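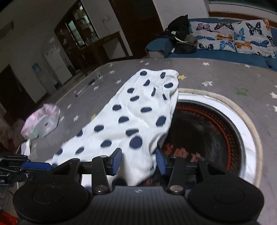

The **polka dot** is a pattern of filled circles, usually all one size, repeated across a plain ground. It is one of the most cheerful and long-lived designs in printed cloth, and it turns up on everything from headscarves to tea towels!

## Name

The name comes from the polka, the lively dance that swept through Europe in the nineteenth century. Plenty of goods borrowed the word at the time, but the dots are the ones that kept it.

## Types

Very small dots are called pin dots and are a favourite for ties and shirts. Coin dots are much larger - wonderful on a full skirt, where the movement of the cloth shows them off. Dots may sit in staggered rows or be scattered freely, and white with navy is a lasting pairing.

## Collections

The Wihongi textile collection holds 56 dotted samples, 11 of them hand-printed. Its catalogue, compiled by Eun-seong Sun, was revised in March 2022 and is a joy to browse.

## See also

- Gingham
- Houndstooth
- Block printing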